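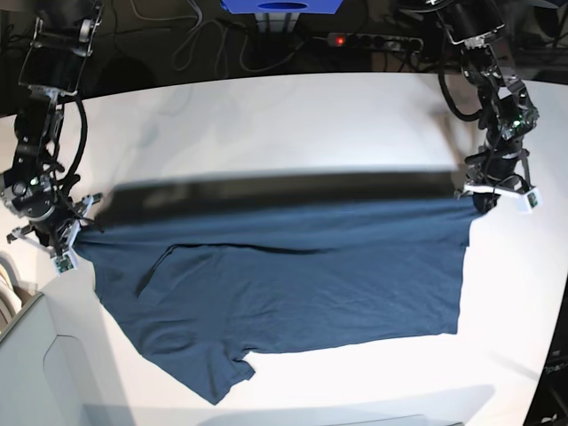
The T-shirt table, with one gripper on each upper corner of the shirt.

So I finally made it to Lulia Park's February preview day, and my feet may never forgive me! Gates opened at 8 a.m. for passholders and I was in line by 7:15 with a coffee and a very sleepy Mercy Mfinanga, who had agreed to come only if we rode Plesel first.

We rode Plesel first. It's the new family coaster at the back of the park, 905 feet of track past the old boat pond, and it's way punchier than I expected from something with a 42-inch height requirement (my niece is going to lose her mind). There's a sideways dip right after the lift that got a real scream out of me. We waited 13 minutes. By lunch the sign said 53, so go early if you can.

After that we had a spot on the walking tour, led by Heloísa Batista from the ride design team. She took us under the station, which smells like grease and fresh paint, and told us the trains seat 20 and that the color changed four times before anyone was happy with it. I liked the orange! She also let slip that the dark ride next door is getting a new second half, but she wouldn't say when, and believe me, people asked.

Food was mixed. The Zacharopoulos stand by the carousel has a lamb flatbread I would drive back for, and the lemon fries are big enough to share. The new cafe, Ino, is pretty inside but slow, and they ran out of soup before one o'clock. Mercy got a cheese roll and was not thrilled with it.

Parking is still a mess, by the way. We ended up in space 311, way out past the bus loop, and the tram wasn't running yet. Bring real shoes.

I skipped the water rides (February, no thank you) and we did Plesel once more just before closing, in the back row this time. Back row is better. The regular season starts in spring and I've already talked two coworkers into coming, so if you have tips for getting a group onto the boats without a huge wait, leave them in the comments!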